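Vinyl wall decals in a rental - will they take the paint with them?

Home > Walls and Paint > Rentals
18 replies - 2,263 views

ekelmendi
We're moving out of our place in Brutham at the end of the lease and the small room is covered in decals. Landlord painted it before we came, one coat of something flat and cheap by the look of it. I tried lifting a corner near the door and got a flake of paint the size of a dime. The deposit has a line in it about "wall damage beyond normal wear." What's the best way to get these off?

Eleni

haris_dj
Hair dryer on medium, hold it a few inches off, count to twenty, then peel slowly with the vinyl folded back flat against itself. Don't pull straight out from the wall. I did a whole hallway this way and lost paint in two spots.

vlasta.k
Heat is fine on satin or semi-gloss. On cheap flat paint it softens the paint along with the glue and you get bigger flakes. I'd go with warm water and a little dish soap on a sponge, let it sit at the edges, and work in with a plastic scraper. Slow, but I've had better luck.

haris_dj
Water on flat paint leaves marks. You'll be repainting either way.

vlasta.k
Marks you can touch up. A missing chunk you have to fill, sand, prime and then paint.

tcaldeira
Depends a lot on how big they are. The little ones usually come off fine. It's the large ones with a lot of surface that hold on, and the long border strips. Mushrooms and picket fence:
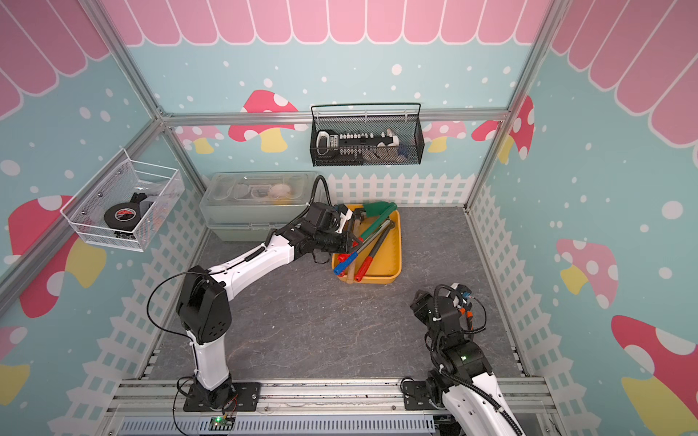
What I'd do, in order:

1. Test one small decal in a corner, low down, where furniture would hide it.
2. Score lightly around the edge with a fresh blade if anyone has painted up against the vinyl.
3. Do the fence strips in short sections. Cut them into pieces about a hand wide first.
4. Wipe off leftover glue with rubbing alcohol on a rag, and don't scrub.

ekelmendi
Thanks. Mine are mostly trees and a couple of big clouds. The clouds are the ones I'm worried about.

spyrosv
I manage a few units. Ask the landlord for the paint name before you start. If there's a leftover can in the basement, half your problem is gone. I charged a tenant 247 for one wall last December and would have been happy to hand him a roller instead.

haris_dj
247 for one wall is steep.

spyrosv
It had to be skimmed. He used a metal putty knife.

ekelmendi
Update - landlord says it's a Stoteck flat white and there's half a can left. Soap and water worked on the small ones. Going to try the dryer on one cloud and see.

Share (2)

Related threads
Filling nail holes without a visible patch
Flat or eggshell for a kid's room?
Sticky residue from removable hooks
Landlord wants the whole room repainted, is that normal?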